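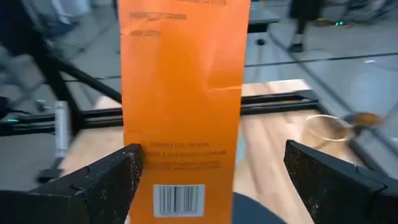

The Thin Wall

How flexible packaging holds air out, and why the seal fails before the film does

A bag of ground coffee weighs very little without its contents. The wall is thinner than a business card, and in most cases it is made of three or four layers that were produced separately and glued together on a machine the length of a tennis court. Each layer has one job. The outer layer takes the ink and resists scuffing. The middle layer slows oxygen and water vapor. The inner layer melts at a fairly low temperature, so that the bag can be closed.

The trade calls this a laminate structure, and the arrangement has changed little in decades. What has changed is the pressure on it. Recycling plants want a bag made of one family of plastic. Food companies want the same shelf life they had before. The two requests pull against each other, and most of the engineering now happens in the gap between them.

At Horgan, a contract packing plant outside Dirnbridge, the test room is a long space with no windows, kept at a fixed temperature and humidity. Inger Ragnarsson has run it for 17 years. Her work consists largely of putting filled bags on shelves, taking them off again at set intervals, and measuring what has happened to the air inside.

"People ask me how long a film lasts," she said. "I can't answer that. I can tell them how fast oxygen moves through a square meter of it on a given day, at a given humidity. Shelf life is a calculation you do afterward, and it depends on the food."

The measurement is simple in principle. A sample of film is clamped between two chambers. Oxygen flows through one side and nitrogen through the other, and a sensor on the nitrogen side reports whatever gets across. A plain polyethylene film lets through a great deal. Add a very thin coating of aluminum, applied as vapor under vacuum, and the rate drops by a factor of several hundred. Fold the coated film sharply and some of that gain is lost, for the metal cracks along the crease.

Flat film, then, is a poor guide to a finished bag. It has not been pulled over a forming collar, filled, squeezed, dropped into a carton and driven across two states. Technicians reproduce some of this damage with a flex tester, a machine that twists and crushes a tube of film in a repeating cycle. The tube is then cut open and tested again. The two numbers are reported side by side, and the second one is the one that matters to a buyer.

Even so, the film is seldom where a bag fails. Horgan logged 1,321 leaking bags in its last full review, covering snacks, dried soups and coffee. The great majority leaked at a seal.

A heat seal is made by pressing two inner layers together between hot jaws for a fraction of a second. Temperature, pressure and time all have to fall inside a window. Too cool, and the layers stick without fusing, giving a seal that peels under light load. Too hot, and the plastic thins out and flows away from the jaw, leaving a weak line just inside the seal. A good one tears the film before it opens.

Powder is the usual enemy. Fine particles hang in the air after each fill and settle on the inside of the bag where the jaws are about to close. A single grain can hold open a channel too narrow to see. Dye testing will find it: a colored liquid is run along the inside of the seal, and after 5 minutes any channel shows as a thin line reaching the outer edge.

There are also the places where the number of layers changes. On a pillow bag, the back seam runs vertically and crosses the end seals at top and bottom. At that crossing the jaws must close over four layers in the middle and two on either side. The step leaves a small triangular gap. The inner layer has to melt and flow enough to fill it, and a stiff film does this badly.

Here the single-plastic bag runs into trouble. In a conventional laminate, the outer layer is polyester, which stays solid far above the temperature at which the inner layer melts. The jaws can run hot. When both layers are polyethylene, the gap between their melting points is small – sometimes almost 30 degrees Fahrenheit, often less – and the outer layer can stick to the jaw.

One answer is to stretch the outer film in the factory, which lines up its molecules and raises its heat resistance. Stidus, a film supplier with a plant in Vestcombe, sells a grade made this way. Horgan began running it on a dried soup line in June. The line had to be slowed, the jaws recoated, and the back seam changed from a fin to a lap to reduce the step.

Results from the storage shelves are incomplete. Oxygen readings at the first two intervals matched the old laminate. Water vapor was slightly higher, within the limit the customer had set. Seal strength was lower on average but more consistent from bag to bag, a trade Ragnarsson said she would accept on soup and would not accept on coffee, where trapped gas pushes outward on the seals for days after roasting.

The next set comes off the shelves when the bags reach half of their stated life. Until then the line will keep running at the reduced speed, with the old film still on hand in the warehouse.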